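Cendard launches equipment planner for firms that bought the arm and forgot the table

October - Cendard, which advises small manufacturers on what to buy and when to stop buying it, has released Kiani, a planning workbook for companies putting their first robot arm on the books.

Kiani takes a purchase from the first hopeful email to the end of its second year in service. It has 70 lines. The arm is one of them. The rest cover what tends to come up after the order is signed: grippers, brackets, cables, spare fingertips, training days, floor space, insurance and the electrician.

"Most first budgets we see have a price for the robot and a line underneath saying 'sundries'," said Teófilo Arango, who leads equipment planning at Cendard. "Sundries has a hard life. By spring it has bought a gripper, a camera and a table, and somebody in accounts would like a word with it."

The workbook grew out of planning sessions with 9 firms, among them Stultness, a maker of kitchen and garden hand tools. Stultness had set aside 3,000 pounds for everything that was not the arm itself, a figure its managers describe as having been reached over lunch. Working through Kiani, the company split that sum into separate lines, moved two of them into the following year and struck out a second gripper that three departments had each asked for under a different name. 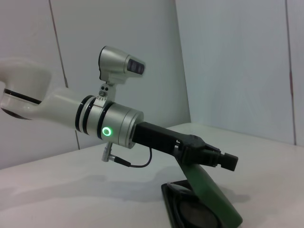

Gripper, wrist camera and cabling on a robot arm, with a green-handled piece standing in its black base.

Each line in Kiani asks for a price, a delivery time and the name of the person who will be annoyed if it arrives late. Lines left blank turn orange. Lines marked "to be confirmed" turn orange after a fortnight, a feature added at the request of a finance director who asked to be thanked but not named.

There is also a section on doing nothing. Users are asked to cost another year of the present arrangement, with overtime and repairs included, and to put the total beside the purchase. Two of the firms in the early sessions did so and decided to wait. Cendard counts both as satisfied clients, although its sales team was given the afternoon to come to terms with it.

"We don't sell robots, so we can afford to be cheerful about people not buying one," said Arango. "If the numbers say wait, wait. The catalogue will still be there, and it will be thicker."

Kiani is available now from Cendard as a spreadsheet, and as a printed pad for those who prefer to cross things out properly. A version for leased equipment, developed with the finance broker Rurden, is in preparation. It currently has more lines than the original, and Rurden keeps finding others.

Planning sessions can be booked through Cendard's office. Bring the quote, the floor plan and whoever wrote "sundries".

ENDS

Notes to editors

Cendard does not take commission from equipment makers. Teófilo Arango is available for interview, mornings preferred.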